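December, Pillau kit on trial, session 9
Entry by Lwazi Baloyi

Morko want our answer on the Pillau handheld pair before the loan runs out. Remaining items: cable handling, pad wear, tracking dropouts near the cloth. The list price covers both units, the charger and 8 spare pads. Fingers are extra, and the quote doesn't say whether the calibration visit is included. Have written to Ledesma, who handle their sales here.

Firmware updated on both units before starting. The left one needed two attempts. Clock offset between the two now 14 ms, was 21 on the old version. Still above what Imness needs for two-handed work, but the export tool can correct it if the offset stays constant over a session. To be checked over a longer run.

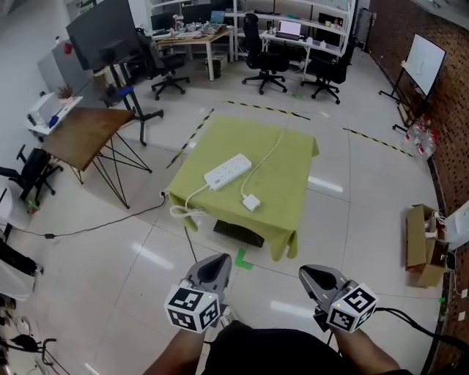
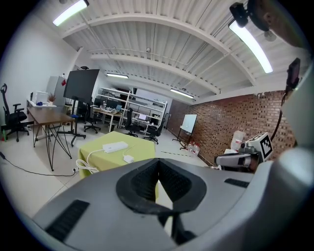

Cable tasks are where I expect the Pillau to earn its price or not. Rigid blocks were fine in earlier sessions and told us little. A thin white cord lying on green cloth is harder: the pad has to close on the cord without taking up a fold of fabric with it. The V-shaped cutout in the black pad ought to help centre the cord. I want jaw force logged on every grasp so we can compare it with the flat pads.

Open points:
- Does the pad surface keep its grip after a full week? Weigh and photograph a new one first.
- Strain relief at the cable exit. Ask Morko for the bend radius.
- Export writes left and right to separate folders with different naming. Script needed.

Next: same task with the flat pads, then the longer clock run.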